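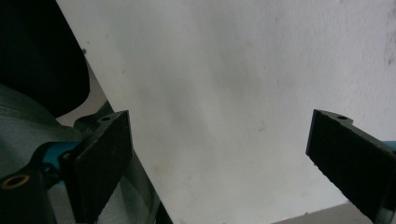
Wayne Ashworth objected, on reading a draft of this section, that a white board is the worst surface on which to judge cleanliness, as every mark on it looks more serious than it is, and that a gray or cream board with the same history would pass without remark. The objection is partly accepted. Pale surfaces do exaggerate light soiling, and the grading scheme set out below was changed to separate the contrast of a mark from its area. It is not accepted that the marks are therefore unimportant. In the homes surveyed, boards were wiped, stored or thrown out on the strength of how they looked, and a mark that is easily seen is a mark that gets acted on.

Figure 1. Flat white board, matte surface. Faint dark gray smudges near the right edge; faint tan-brown stain at lower left, close to the diagonal edge.

4.2 Surface marks on flat white boards

The survey covered 41 households in the Stiltirard district and recorded flat white boards of any use, including shelf panels, work surfaces, loose tabletops and backing boards. Use was noted only where the householder stated it. Glossy boards were logged but are treated separately in Section 4.3, because reflections on a glossy face hide faint marks at some angles and invent them at others. The discussion here is limited to matte faces.

In total 1248 marks were logged. Each was assigned to one of four classes by color and outline: gray smudge, brown stain, scratch, and other. Classes were assigned by eye. No attempt was made to identify the substance behind a mark, and the class names carry no claim about cause. A gray smudge may come from handling, from contact with rubber or metal, or from dust pressed into the face. A brown stain may come from drink, food, adhesive or aging of the board itself. Householders were asked for the cause of each mark and in most cases could not give one.

Figure 1 shows two of the classes on one board. The smudges form a cluster, and the stain is a separate mark some distance from them. Both are faint. Under the original scheme, which used a single score for severity, the two would have been graded together as "light soiling." Under the revised scheme they are entered on separate lines, each with its own score for contrast and for area, and the clustered smudges are entered once with the letter C. Clusters were a source of disagreement between graders in the first round. One grader outlined the whole group and the other outlined each smudge, and the resulting areas could not be compared. The rule adopted was to outline the group wherever the gaps between marks were narrower than the marks themselves.

Shading requires more care than the classes suggest. The tone of the board in Figure 1 is uneven, with a soft gray band across the middle and a brighter region toward the upper right. The band is shadow and was not graded. Early record sheets contain several entries for "general graying" which, on a second visit with the lamp moved, could not be found again. These entries were struck out. From that point on, graders viewed each board twice, turning the lamp or the board between viewings, and kept only marks that held their place on the surface.

The warmer tone toward the bottom of the same board raises a related problem. Slight warming of a white face can be produced by room light alone, and the Jundel reference card used in this work does not separate tints that weak. Warm areas without a definable outline were therefore excluded. This will have removed some real yellowing from the record, particularly on older boards kept near windows, and the brown stain class should be read as a lower bound.

Cleaning trials were run on spare panels supplied by Altano, cut to 200 mm squares and marked in the laboratory with graphite, tea and shoe rubber. Household boards were not cleaned. Three methods were compared: a dry cloth, a damp cloth, and a damp cloth with Bellamy neutral soap. Each panel received 100 strokes under a fixed weight. Graphite spread under the dry cloth and left a larger, fainter mark than the one it replaced, so that contrast fell while area rose. A single severity score would have reported this as an improvement. Tea left overnight was reduced by both damp methods and removed by neither. Rubber marks lifted with soap, but the treated patch was visibly smoother than its surroundings when viewed at a low angle.

The last result limits what can be recommended for matte faces. Rubbing hard enough to clear a mark may polish the surface, and a polished patch cannot be put back. For faint marks of the kind in Figure 1, the trials support a damp cloth, light pressure and a check at a low angle before any second pass. Scratches are considered in Section 4.4.

Last updated: October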